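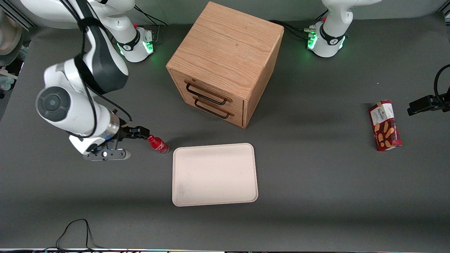

灰色台面:红瓶、托盘与双抽屉木柜

发件人:Hicham Ait Brahim
收件人:微体古生物与地层讨论组
日期:2018年7月18日
主题:Re: Cirnis 井 Manum 组介形类分带的下界

Taha 及各位:

回复六月那封信里提出的几个问题。原信先引在下面,与本次讨论无关的段落(标本借还、图版排版)已删去。

Taha El Khatib 写道:
> Cirnis 井的岩芯记录我重新看了一遍。Manum 组底界目前放在 449 米,依据是
> 杂色泥岩的消失和第一层泥灰岩的出现,纯粹是岩性界线。你们的草稿把
> Cypridea 组合带的下界也放在同一深度,我认为证据不够。
>
> 第一,449 米以下的杂色泥岩几乎没有可用的样品。组合带下界若恰好落在保存
> 条件改变的位置,首现面就很可能只是保存面。
>
> 第二,草稿里把 Trendar 剖面第三层的 Cypridea 首现面与 Cirnis 井直接相连,
> 但 Trendar 的样品用双氧水处理,Cirnis 的样品用冻融法处理,挑样粒级也不
> 一样。幼体壳在两地所占比例差别很大,我怀疑一部分原因在实验室里。
>
> 第三,Fabanella 与 Cypridea 同层出现的几个样品,你们解释为盐度波动。有没有
> 可能是搬运混合?请给出双壳闭合标本与单瓣的比例,以及各龄期的分布。
>
> 第四,种的命名。表里有好几个"sp. 1"、"sp. 2",Trendar 那边也有"sp. 1",
> 两处显然不是同一个种。合并到一张表之前必须先统一编号。
>
> 另外,Lyons 库里那批旧岩屑能不能用,也请说明。我倾向于不用。
>
> Taha

下面逐条答复。

一、关于 449 米处的下界

岩性界线的位置我没有异议。泥灰岩底面平整,岩芯上没有见到冲刷构造,测井曲线上自然伽马值在同一位置降低,两者一致。

组合带下界与岩性界线重合的问题,你的意见成立。草稿的写法是"组合带下界与组的底界一致",这句话把两类界线当作一回事。修改稿将改为:Cypridea 组合带的最低确认产出位于 Manum 组底部的第一层泥灰岩之内,其下界未见底。图上用虚线,不再用实线。

杂色泥岩段并非全部没有样品。送处理的有几件深灰色夹层,厚度小,岩芯编录时没有单独列出。夹层里有轮藻藏卵器碎片和少量鱼类碎屑,介形类只见到内模,壳体已溶去。内模的轮廓可以看到前腹部的缺刻,按外形归入 Cypridea 没有太大困难,但没有壳饰和铰合构造,定到种不可能。我的处理办法是在分布表中用空心符号标出,标题下加注"内模,属级鉴定存疑",不作为划带依据。这样读者可以自行判断首现面有多大可能向下延伸。

需要补充的一点是,夹层样品的碳酸钙含量没有测。若壳体溶解发生在成岩早期,夹层与围岩之间应有差别;若是后期风化或钻井液造成的,则差别不应明显。剩余岩芯还够做滴定,我打算先做这一项,再决定要不要磨薄片。

二、关于处理方法的差异

Cirnis 井共处理 53 件样品,全部采用冻融法,介质为硫酸钠饱和溶液,反复至岩样完全散开为止。固结较强的泥灰岩散样困难,其中几件后来又补做了一次双氧水处理,时间控制得较短,避免黄铁矿氧化产酸损坏壳体。补做的样品在记录本里有标注,草稿附表漏掉了这一列,修改稿会加上。

粒级方面,Cirnis 的残渣以较细的筛网收集,Trendar 早年的样品用的是较粗的一套筛网,细粒级直接弃去。幼体壳比例的差异,主要原因在此。要直接比较,只有把 Cirnis 的残渣按 Trendar 的粗筛重新过一遍,只统计筛上部分。我已经在 16 件样品上做了这项工作,选样原则是覆盖 Manum 组的上、中、下三段,并且每一段都包括泥灰岩和泥岩两种岩性。

结果如下。只统计粗粒级时,早期幼体全部消失,晚期幼体减少,成体数量基本不变。属级组成没有改变,个体较小的类型(主要是 Darwinula 的幼体)相对比例明显下降。也就是说,用粗粒级数据对比 Cypridea 的首现面是可行的,用它来讨论种群年龄结构不可行。草稿中以 Trendar 数据讨论幼体死亡率的一段应整段删除。

挑样数量也作了统一。丰度高的样品先用分样器缩分,每件挑取至多 600 枚壳瓣;丰度低的样品全部挑完。闭合壳计为两瓣。Trendar 的旧记录中闭合壳计为一枚,换算前必须核对原始记录本,不能只看打字稿。 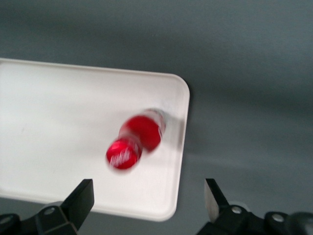

核对时发现,Trendar 第三层的打字稿与记录本之间有一处不一致:记录本上写的是闭合壳,打字稿抄成了左瓣。这一处影响左右瓣比例,不影响首现面的位置。其余各层我只抽查了一部分,没有发现同类错误,但抽查不能代替全查。如果 Taha 手头还有记录本的复印件,建议两人各自独立录入一遍,然后用程序比对差异。

三、关于 Fabanella 与 Cypridea 同层

两属同层的样品集中在 Manum 组中段,岩性为薄层泥灰岩与纹层状泥岩互层。判断原地与异地埋藏,我用了以下几项标准。

闭合壳比例。Cypridea 在这些样品中以闭合壳为主,Fabanella 以单瓣为主。两者壳的铰合强度不同,死后分离的难易也不同,所以比例本身的差别还不足以说明问题。有意义的是同一属在不同层之间的变化:Fabanella 在只含自身的层位中闭合壳比例高,在两属同层的层位中明显降低。这一点支持你的看法,即至少有一部分 Fabanella 经过搬运。

龄期分布。Cypridea 从早期幼体到成体都有,分布曲线连续。Fabanella 在同层样品中缺少最早的几个龄期,大个体也偏少,集中在中间一段,符合水流分选的结果。

表面磨损。扫描电镜下 Cypridea 的瘤饰和网纹边缘清晰。Fabanella 表面有轻度磨蚀,部分壳瓣内充填物的颜色比围岩浅,成分也有差别。充填物不同是比较强的证据,说明壳瓣在最终埋藏之前曾在另一种沉积物里停留过。

综合以上几项,盐度波动的解释在同层样品中应当撤回,改为短距离搬运混入。但是 Manum 组上段单独产出 Fabanella 的两层仍然保留原解释,即半咸水环境,那里没有磨损,龄期齐全,且不含 Cypridea 和轮藻。

这样一来,草稿讨论部分的盐度曲线要重画。中段的几个峰去掉,上段的两个峰保留。曲线纵轴原先标了具体盐度数值,取自现生类群的类比,现在看过于大胆,改为淡水、低盐、中盐三级。

海相类型(Schuleridea、Cytherella)在全井未发现。审稿人如果问到与海相层的对比,只能借助 Trendar 剖面顶部的夹层,而那一层的鉴定本身还需要复核,我不建议写进结论。

四、关于种的编号

已按下述规则重新编排。凡未定种,一律在属名后加产地缩写和序号,Cirnis 井用 C,Trendar 剖面用 T。两地材料经过直接比较、确认为同种的,才合并为一个编号,不加产地缩写。仅凭图版比较的,不合并。

目前的对应情况:原 Cirnis 表中的 Cypridea sp. 1 改为 Cypridea sp. C1,与 Trendar 的 sp. 1 不同,前者壳喙短,腹缘近直,后者壳喙长且弯曲。原 Cypridea sp. 2 与 Trendar 的 sp. 3 经对比为同种,差异只在瘤的有无,而瘤在同一样品内就有变化,不宜作为种的特征。Darwinula 的材料没有重新研究,肌痕保存太差,暂时全部留在属级。

左右瓣超覆关系在描述里要写清楚。草稿有两处写反,一处在特征项,一处在图版说明。已经改正,请再核对一次。

标本编号沿用原登记号,不因种名改动而更换。登记卡上用铅笔加注新名和日期,旧名保留,不要擦去。 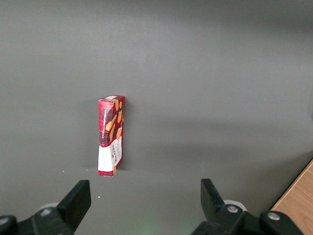

五、关于 Lyons 库的旧岩屑

我同意不用于划带。岩屑样品受上部掉块影响,只能可靠地给出末现面,首现面一律偏低。库里那批岩屑又缺少完整的深度校正记录,钻杆长度修正过几次,包装袋上写的是哪一次的深度已经无法确定。

不过它们有一个用途。Cirnis 井取芯段以上没有岩芯,Manum 组顶界目前只有测井资料。若岩屑中 Cypridea 的末现面与测井上的顶界大致相符,可以作为旁证写在正文里,不进分布表。我取了几袋试做,残渣里壳体保存尚可,也有明显属于更高层位的颗粒混入,颜色不同,容易分辨。其余各袋在得到大家意见之前不再开封。

六、修改稿的改动清单

摘要:删去"组合带下界与组的底界一致",改为"下界未见底"。
材料与方法:增加筛网粒级、补做双氧水处理的样品、闭合壳计数方法三项说明。
图二:下界改虚线;内模用空心符号。
图四:盐度曲线重画,纵轴改为三级。
表一:增加处理方法一列;未定种编号全部更换。
讨论:删去幼体死亡率一段;改写同层埋藏一段;上段半咸水解释保留。
附录:增加粗粒级重新统计的结果,与原统计并列。

七、尚未解决的问题

杂色泥岩夹层的碳酸钙滴定还没有做,结果出来之前第一条的措辞以现稿为准。

Trendar 第三层的采样位置有两种记载,野外记录本写在层底以上,柱状图画在层底。两者相差不大,但对首现面而言应当说明取哪一种。我手里没有野外照片,请 Taha 查一下当时的底图。

轮藻材料目前只作了属级鉴定。名单里如果有研究早白垩世轮藻的同行愿意看一看,标本可以寄出,残渣也可以分一份。藏卵器顶孔保存得不错,应当能定到种。

修改稿文本下周放到共享目录,文件名不变,旧版移入子目录。意见请直接回复到讨论组,不要只发给我一人。附表用制表符分隔,拉丁学名不加斜体代码,排版时统一处理。

Hicham Ait Brahim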